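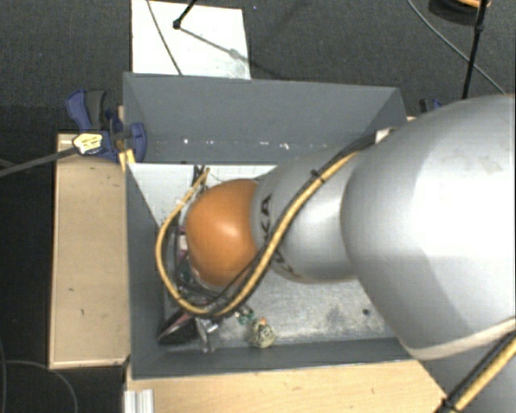

Grillum Ash Urn, Plain

Sooner or later every family ends up holding a plastic box from the crematorium and wondering where on earth to put it. The hall closet is popular. So is the piano. The Grillum was made for people who feel Grandpa deserves better than either, but who draw the line at a marble eagle.

It's a plain urn with a lid. It comes in one shape and 2 colors, oat and slate, and we have been asked many times for a third. The lid screws down and stays down, even if you own a cat.

What fits inside
The standard Grillum holds the ashes of one adult. Couples who want to stay together should look at the Stuvo, our double urn, which has a divider. The divider lifts out. Some couples want it and some very much don't, and we don't ask.

Burying it
You can bury the Grillum, but it won't break down, so most woodland burial grounds will turn it away. Ask for the Coughlan in that case. It's made of pressed paper and will go back to the soil on its own schedule. Please don't leave it in a damp garage while the family argues over a date.

Engraving
Up to 9 words on the lid. Check the spelling, then have a relative who wasn't close check it too. We engrave what you send us, including, on one memorable order, "see attached."

Shipping
We ship empty urns only. For moving ashes, talk to your funeral home, and if you're flying, call the airline before you pack. Plain orders leave Brerkulley within 2 working days. Engraved orders take longer, and go faster if you answer our proof email.

Returns
Unused and unengraved, any time within the month. Used urns can't come back, for reasons we trust are clear.

Details
Lid: threaded, left side marked with a small dot
Colors: oat, slate
Weight, empty: 800 grams
Care: dry cloth
Stock checked: 6 Sep 2025
Oat is back in stock. Slate ships at the end of September.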